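Setting up and cleaning a white work board in an extrusion frame

Posted 31 December 2018 by the Urnar workshop pages
Last updated: June
Filed under: Benches and surfaces > Small-object handling > Maintenance

These notes cover the flat white board used for small-object work at floor level: how to set it inside a frame of aluminium extrusion, how to clean it, and how to keep the area around it fit for use. They assume the frame is already built and square. If it is not, see the Busach notes on corner brackets first.

A white board is chosen for contrast. A small coloured block is easy to find on it, and so is dirt, so the surface needs more regular attention than a grey or black one. Pencil lines, rubber smears and fine grit all show clearly and build up over a few sessions.

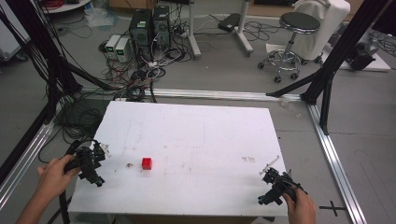 Fig. 1. Board inside the frame, with the red cube and both hand-held grippers. Note the smudges and brownish specks on the surface.

What you need

Two lint-free cloths, one kept dry
A soft brush, 54 mm or wider
A white vinyl eraser
Mild washing-up liquid in warm water
Isopropyl alcohol, for stains only
600 grit wet-and-dry paper, for raised marks only
A steel rule and a soft pencil
Black cloth tape

Step 1: Clear the board

Take off the block and any other small parts and put them in a lidded tub. Put the grippers down outside the frame with the jaws facing upwards. Lead their cables away from the board before you start. A cable dragged over a freshly cleaned surface leaves a grey line that is harder to remove than most of what was there before.

Step 2: Brush before wiping

Brush from the back of the board towards the front edge, in one direction. Loose grit and short hairs should come off at this stage. Wiping first will push the grit across the surface and scratch it. Look along the board at a low angle when you have finished, with your eye close to the front rail. Specks that cannot be seen from above are usually visible from the side.

Static can hold fine hairs against the surface. If the brush moves them without lifting them, use a slightly damp cloth folded to a point.

Step 3: Pencil lines

Decide which lines are still in use. A start position or a centre line can be left alone and gone over again later. Old lines should come off completely, as a faint line next to a current one leads to placing errors. Use the vinyl eraser with light pressure and brush away the crumbs. Coloured erasers should be avoided on white board. 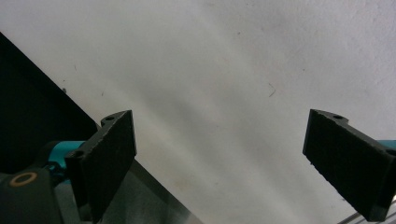
Step 4: General smudges

Wring the cloth out until it no longer drips. Wipe in straight, overlapping strokes, turn the cloth after each pass and follow at once with the dry cloth. Circular wiping leaves uneven patches that look like dirt under side light. If the board has a wood-based core, keep water away from the edges – swelling at a corner will lift the board off the rail and it will not go back down.

Some apparent grey patches are only shading from the uprights or from a person standing near the board. Move the lamp, or stand on the other side, and look again. If the patch moves, leave it.

Step 5: Stains

Reddish-brown marks may come from several sources, and the method is the same for all of them. Start with soapy water and leave the damp cloth on the mark for 2 minutes. If colour remains, put a little isopropyl alcohol on a clean part of the cloth and dab it. Do not pour alcohol on to the board. Test it near a corner first, as it can dull some coatings.

A stain that is still visible after two attempts should be left. It does no harm unless it is close in colour and size to the object being handled, in which case turn the board round so that the stain lies away from the working area.

Use the 600 grit paper only on marks that stand above the surface, such as dried glue. Keep it wet and stop as soon as the mark is level. It will take the finish off a small area, and that area will then collect dirt faster.

Step 6: Check the gripping faces

Textured pads pick up dust and loose fibres and put them back on the board. Press a strip of low-tack tape on each face and peel it away slowly. Repeat until the tape comes away clean. Do not wet the pads. Check the lower edges for fraying while you are there, trim any long strands with small scissors, and plan a replacement when the edge has become ragged enough to touch the board before the rest of the pad does. 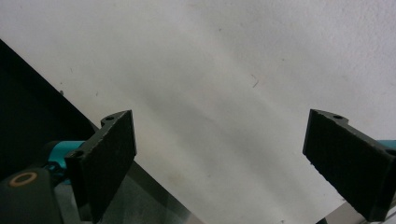
Step 7: Set the board back in position

Measure the gap between the board and the side rails with the steel rule, near the front and again near the back. The two readings on each side should agree to within a millimetre. Ours is set at 17 mm on the left. The actual figure matters less than keeping it the same from one session to the next, and it should be written on the underside of the board.

Press down on each corner in turn. If the board rocks, pack the low corner from below with thin card. Do not correct it by tightening the frame.

Step 8: The floor round the frame

Sweep outside the rails as well as inside them. Coil slack cable in wide loops and tie it to a post with hook-and-loop strap, leaving enough free length for the hand to reach the far side of the board. Renew any floor marks made in tape if the ends have begun to curl. A cross is easier to set a foot or a stand against than a single strip.

How often

Brush before each session. Do the full wipe weekly, or sooner if the work involves anything that sheds. The pads can be checked at the same time.

Replacement boards

The Wetico sheet we use is sold oversize and has to be cut down. Caron supply a similar one ready cut, with a slightly glossier face that shows reflections from overhead lamps. Either can be fitted without changing the frame. Peel the protective film only after the board is in place, and wipe off any adhesive along the edges before first use.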